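Wrist camera view goes soft on cloth, and cable slack at the left wrist: how do you set yours?

Posted by Iddrisu Quansah, December 29, 2025
Board: Malgate Helpers / Robots and Automation

Good day to all. I look after one humanoid with two arms at our site in Renthorpe, and its work is to handle laundry and cloth on a carpet floor. Since October I have two troubles with it, and I hope somebody has met the same. I put two views from the head camera first, then two from the wrist.
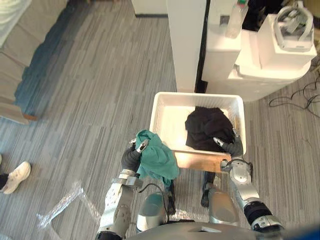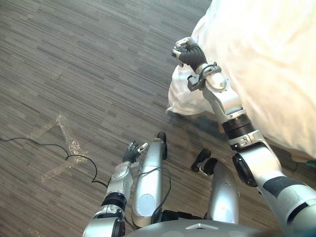
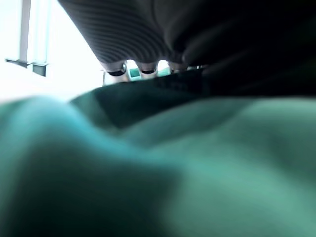
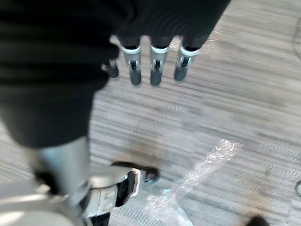
Head camera (first two) and wrist camera (last two), same place.

First trouble. When the hand is low in the cloth, the wrist camera gives me a blur in the front, as in the third picture. The folds that are nearest fill more than half of the view and I cannot see any stitching on them. Our picking software (we use Collet) then loses the edge of the cloth and the hand closes too early. I have cleaned the lens 3 times with the correct paper and it makes no difference.

Second trouble. The thin black cable near the left wrist makes a loop, you can see it in the first picture. I am afraid it will catch on the rim of the basket. If I pull it shorter, I think it will be too tight when the arm is fully stretched. How much slack do you leave?

The log stands at 3,461 picks and there were 109 stops with the message "grip not confirmed". Is this a bad number? I have nothing to compare it with. Thank you in advance for your patience with my English.

Etornam Akolgo
Reply marked as helpful

Your English is fine, mine is also learned.

For the blur, I don't think your lens is dirty. A small camera on the wrist normally has a fixed focus, and cloth which is nearly touching it will be soft whatever you clean. Look at your fourth picture: the fingers are sharper than the other things around them, though that one has movement blur as well. So what I would do is take the view for finding the edge before the hand goes down, hold the arm still while it is taken, and use the head camera for the last part. In your first picture the head camera sees both cloths and the basket quite well. In Collet there is a setting for which camera is trusted at which height. Ours was left at the factory value for a long time and we had the same early closing.

For the cable, please do not set the slack with the arm at rest. Switch off, support the arm, then move it by hand to the furthest reach and turn the wrist to both ends. Fix the cable in the position where it needs the most length. What remains as a loop when the arm comes back can be held close to the forearm with a soft strap. Not a hard plastic tie, it cuts into the cover after some weeks. Check the strap again every 2,000 picks.

One more thing. In the second picture there is a shiny wet patch on the floor, and a cable is lying near to it. Dry it before the next run and move the cable out of the way. Also the clear plastic in the fourth picture is very near to the toe of the foot. I would pick it up, because a foot can slide on such a sheet and then the balance must correct in the middle of a grip.

jerkis_bench

109 is not terrible, mine was worse. Did you try restarting it? Also check the finger zero, on my one it moved after I changed the gloves.

Iddrisu Quansah

Thank you both. Etornam, I found the height setting, it was also at the factory value here. I have changed it for the lower half of the travel only and I will let it run before I touch the other half. The floor is dry now and the plastic is in the bin. For the strap I must order, we have only the hard ties in the drawer.

To jerkis_bench: yes, restarted many times. The finger zero I did not check. Do you do it with the gloves on or off?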